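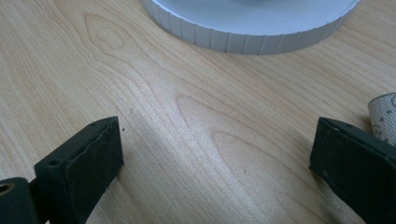
Your teeth are the hardest thing in your body, harder even than your bones. They get that way from enamel, the shiny white coat on the outside. Wood has lines running through it, some of them curving round a little shape like an eye, because a tree keeps adding new layers as it grows. Enamel is laid down in layers too, but once a tooth has come through, the layering stops for good. A tree can carry on. Your tooth has had its go.

So what is trying to get in? Mostly plaque, a sticky film full of tiny living things called bacteria. They love sugar. They eat what you eat, never say thank you, and make acid, and the acid nibbles at the enamel. If it nibbles long enough you get a hole, and the hole is called a cavity – a posh word for a hole.

Snails, by the way, can have 3,000 teeth or more. Imagine being told to brush those before bed.

You only have 20 baby teeth, so two minutes, morning and night, will do it. Spit out the foam but don't rinse with water afterwards, as the toothpaste hasn't finished working. And yes, the back ones count. The bacteria certainly think so.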